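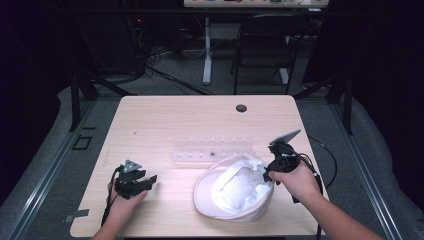
Visit Notes: Collection Floor Practice at Stelunik, Flemorden Site

Posted December 13, 2020, by Bujar Krasniqi

The purpose of the visit was narrow. Prekell is rewriting its own house rules for recording manipulation tasks with hand-held grippers, and Stelunik agreed to let two of us read theirs and watch a working session. These notes cover the rules as written, how they are applied at the station, and what I think we should copy.

The rule set

The document is 14 pages long and is called the Usman procedure, after the room where it was first used. It has 7 sections. The longest covers the state of the table before an episode starts; the shortest covers naming of files. It was last revised in March. Printed copies are signed out, and an old revision has to be handed in before a new one is issued.

Three terms are fixed on the first page and used the same way throughout. An "episode" is one attempt at one task. A "reset" is everything done by hand between episodes. A "fault" is any event that makes an episode unusable, whoever or whatever caused it. Our own rules use "run" for two of these, and that has cost us time in review.

At the station

The task under way used a white cap and a clear plastic tray with molded compartments, on a light wooden table. The operator works with one gripper in each hand, and the cap had been laid upside down with the tray just behind it. The procedure treats cloth goods as a separate class. For a rigid part the start position is given as a point and an angle. For a cap it is given as which side faces up and which way the brim points, plus a limit on how far the center may be from the mark. The shape of the crown is left free on purpose, and the operator is told not to smooth it between episodes.

Approach rules are short. Jaws come in open. The first contact with fabric is made at an edge, and the second gripper does not close until the first has a hold. If both devices are needed near the same spot, one waits clear of the other. Contact between the two devices is logged as a fault even when the task is completed.

Cables get half a page. Each gripper's cable must leave the table on the operator's side and must not cross the object area at any point in an episode. I had assumed this was a safety rule. It is filed under data quality, with the floor cables handled in a different section on walkways. I would put both in one place.

Faults and rejects

The shift sheet we were shown listed 51 episodes, of which 2 were marked as faults. Each fault had a code and one line of free text. Operators may not delete an episode, only mark it. A reviewer who did not record the session makes the decision, and the original mark stays in the log beside it. We currently allow the operator to discard on the spot -- this is the largest gap between their practice and ours.

One weak point: the procedure says nothing about clear objects. I asked whether a transparent tray on a pale surface needed a different background or a different lighting check, and was told it is left to the session lead. The answer may be fine in practice, but it should be written down, and they agreed to raise it for the next revision.

Breaks and handling

Time holding the devices is capped per block, with a change of task in between. The cap applies to both hands together, so resting one arm does not extend the block. Grippers are put down before anyone speaks to the operator about anything other than a stop. "Stop" is the only spoken command in the procedure and anyone in the room may give it.

Items for Prekell

Adopt the three definitions without changes.
Remove the operator's right to discard.
Write a start-state rule for cloth goods, based on side and direction.
Merge table and floor cable rules under one heading.
Draft a clause on transparent items and send a copy to Stelunik.

I have a paper copy of the section on resets. The rest may be read on site only, so anyone working on our draft should go through my notes first and send me open questions before the return visit.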